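18 January 2023

Open day at Nernetti, out in Cladport. Writing this up the same evening while my notes still make sense to me, so excuse the order. I drove over from Detstead straight after breakfast and still missed the intro talk (the parking lot was full and I ended up behind the hardware store). From the slides I caught, the talk was mostly the Avram project and where it's going next, and they promised to send the deck around.

What I went for was the hand-held gripper work, and I was so glad I did! We've been arguing for months over whether to collect wiping demos by teleop or with hand-held tools, and these folks do it all day with a gripper in each hand. The task on show was wiping down wall controls — blue cloth in one gripper, the panels and the wall right around them. It sounds dull and I could have watched it all afternoon.

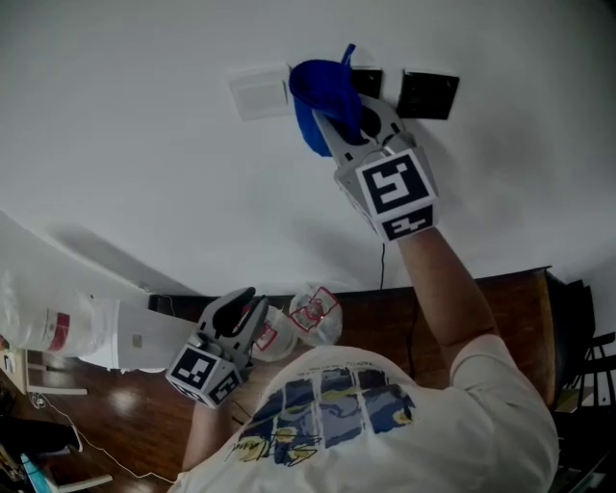 Right arm up at the panels with the blue fabric, left gripper open over the floor.

First thing I wrote down: the tag cubes. Big marker on the top face, smaller one on the side, so there's a decent chance something is readable when the wrist rolls. Ours has the one flat tag and we lose it every time someone reaches above the shoulder. I asked how often they drop tracking near a wall and the answer was "less than we used to," which I'm putting down as a maybe.

Second thing, the idle hand. I had assumed the left would be parked on a stand or something, but the operator just keeps hold of it, fingers open, and it wanders wherever the body goes. I asked if they trim that out. They don't. The policy gets both streams and is supposed to learn that one hand has nothing to do. I'm not sure I believe in that for our setup, where the second arm is bolted down and can't wander anywhere, but it does make the sessions a lot quicker to run. 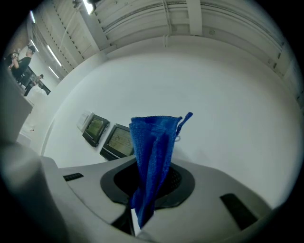
Cloth handling took up most of the Q&A. Somebody near the front wanted to know why they don't use a sponge, or a pad screwed to the fingers, and the reply was that a pad is a different (easier) problem and they want the floppy one. Fair enough! The grip point matters a lot more than I'd figured. Pinch it near a corner and you get a long tail that drags; pinch it in the middle and it bunches up and you're wiping with a lump. They said the lump is better for small panels and the tail is better for big flat stretches of wall, and they now collect both on purpose.

Numbers, for whoever updates our comparison sheet: they're at roughly 2000 episodes for wall wiping, 4 operators, and an operator works 30 minutes before a break. The break is strict. I tried the tool with my arm overhead afterward and I can see why, my shoulder was complaining well before I'd finished one pass.

I'm terrible at it, by the way. I kept pushing too hard and the fingers slid over the cloth. The trick I was shown is to come in at a slant, touch lightly, and let your elbow do the moving with the wrist kept quiet. Also stand farther off to the side than feels natural, or your own arm ends up between the head camera and the tag.
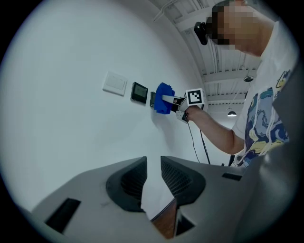
Cable routing is worth stealing. Theirs drops straight down off the tool and they leave a lot of slack, and the operators seem to forget it's there. We tape ours along the forearm and it pulls every time you straighten the arm. I want to try it their way before we order anything new.

Things I didn't get an answer on:
- how they score a wipe when there was nothing much to wipe off to begin with
- whether a touch panel lighting up or changing state mid-episode gets logged
- contact force (no sensor that I could find, and the person I asked had to run off to the next group)

I did see the policy run on the arm after lunch, on a mock-up board. It managed 7 wipes before it let go of the cloth and they had to reset. Slow, but it kept good contact on the flat part. The edges of the panels it mostly skipped.

To do on our side: print a cube mount for the left tool first, then the right. Redo the cable. Buy blue cloths in a bulk pack, the gray ones we have vanish against our gray gripper in every clip I've looked at since October. I'll forward the Avram slides when they turn up.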